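Resealing marble after an etch – penetrating sealer or leave it alone?

Stone & Tile Care > Countertops

mgaber_stone
Posted 28/06/2018

Looking for opinions before I put more product on a honed white marble top. It went in two years ago from a yard called Kratochvíl, 3/4 inch slabs with one seam. The installer sealed it once on the day and left no note of what he used.

Last week I did the water test in four spots. By the sink it darkened in under five minutes. By the stove and on the long run near the wall the water still sat up after fifteen. So the sealer is worn in one area and fine in the others.

I have a quart of Cillness penetrating sealer, the solvent one. The label says to treat the full surface. I don't want to build up residue where the stone is still sealed.
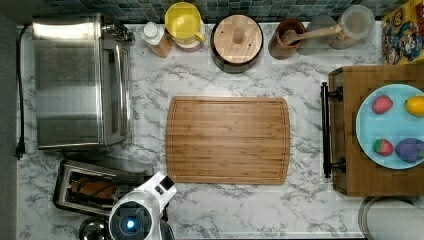

There are also a few dull rings near the sink, lemon juice I'm fairly sure. I can feel them with a fingernail, just barely. My plan is to work those out with a 400 grit pad, wipe down, let it dry for two days and then seal. Does that order sound right?

Magdy Gaber

slabside
Posts: 2,867

Order is right. Repair first, dry, then seal. If you seal over an etch you lock nothing in, but you'll have to strip the sealer there to fix it later, and it's a pain.

You don't need to do the whole top. Penetrating sealer goes into the pores. Where the pores are full it won't go in, so you wipe it off. The only mistake is letting it dry on the surface.

tilewright_ed

Disagree on spot sealing. I've done it on three kitchens and on two of them I could see the edge of the treated area when the light came in low. Do the whole run up to the seam. A quart covers far more than a kitchen anyway.

slabside

What were you using, a color enhancer? A plain sealer shouldn't show an edge on honed stone.

tilewright_ed

No, plain impregnator. One was Odirus, I forget the other one. Both gray-white stone, both honed. I'm not saying it always happens. I'm saying it costs twenty minutes more to do the whole run and then you don't have to find out.

pennyroyal

Two questions for the original poster. Is it honed for certain, or was it polished and has worn dull? And what do you clean it with every day? If somebody is wiping it with a vinegar spray then the sealer isn't your problem.

mgaber_stone

Honed for certain, it's on the invoice. Cleaning is warm water and a drop of dish soap. There was a bathroom spray under the sink for a while with citric acid in it, and I can't swear it was never used on the counter. It's gone now.

pennyroyal

OK. Skip the dish soap as the daily cleaner, it leaves a film that makes the water test look better than it is. Use a stone soap or a neutral cleaner. Before you test again, wipe with plain water twice and dry with a cotton towel. You may find the other spots are not as good as you think.

lowgrit

On the 400 pad: what's the factory hone on that slab? Yards differ. If it was finished finer than that, you'll leave a patch that looks chalky next to the rest and you'll have swapped a ring for a bigger ring. Call the yard and ask. If they don't know, try it on the offcut from the sink hole if you still have it.

slabside

Good point. I'd go finer to start with and only drop back if the ring is still there after a couple of minutes. Keep it wet, hand only, no drill. Work past the ring by a hand's width each way so the finish blends.

tilewright_ed

I'd use a honing powder for something that light. Pads make flat spots in the hands of somebody who hasn't done it before. Powder, a little water and a white nylon pad, small circles.

lowgrit

Powder is fine but slower, and you have to rinse it out of the seam.

mgaber_stone

Called the yard this morning. They told me the slabs from that batch were honed to 400, then brushed lightly. So the pad should match, or come close. I do have the sink offcut in the garage, and I'll try both the pad and the powder on it.

On the dish soap, pennyroyal was right. I washed the long run down with plain water twice, dried it overnight and tested again. It darkened at nine minutes. So the whole thing needs it and the spot sealing question is settled for me. 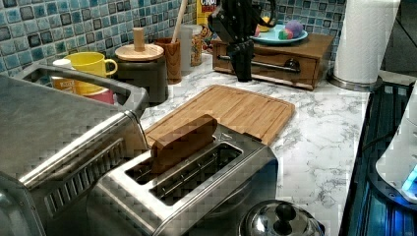 Next question is the joint where the stone meets the tile. It's silicone, a bit yellow but still tight. Should it come out before I seal, or can I tape over it? I've read that solvent sealer can soften old silicone and I've also read that it does nothing.

slabside

Tape it. Use a good tape that doesn't bleed, press it down with a plastic card, and pull it as soon as you've buffed off. If you plan to replace that silicone this year, do it BEFORE you seal. New silicone doesn't stick well to freshly sealed stone.

tilewright_ed

Agree with slabside for once. If it's yellow I'd replace it now. Neutral cure only. The acetic type that smells like vinegar will mark marble along the joint.

grantham_j

Is anybody using the Kitau water-based stuff? My wife can't stand the solvent smell and we have no window in the kitchen. The bottle says 1,000 square feet to the gallon, which sounds high to me.

lowgrit

It's high. On a tight marble you may get close, on anything softer you'll get half that. Water-based works, but give it the full cure time and put on two thin coats. And prop a door open anyway.

pennyroyal

Used it on a limestone vanity. No complaints on stain resistance. It took longer to buff than I expected and left a haze in one corner that I had to take off with a second damp coat and a dry towel.

mgaber_stone

Thanks all. Offcut results: the pad took the lemon mark off in a minute and a half and I can't see where it was. The powder took six minutes and looks the same. Going with the pad.

Silicone is coming out Saturday. I've ordered a neutral cure in white, $75 for a case because the store would only sell it that way, so if anyone local wants a few tubes send me a message. I'll leave the joint to cure for a week before the sealer goes on, then test again in September.

tilewright_ed

A week is plenty. Mask the tile side too when you run the bead.

grantham_j

Sent you a message about the tubes.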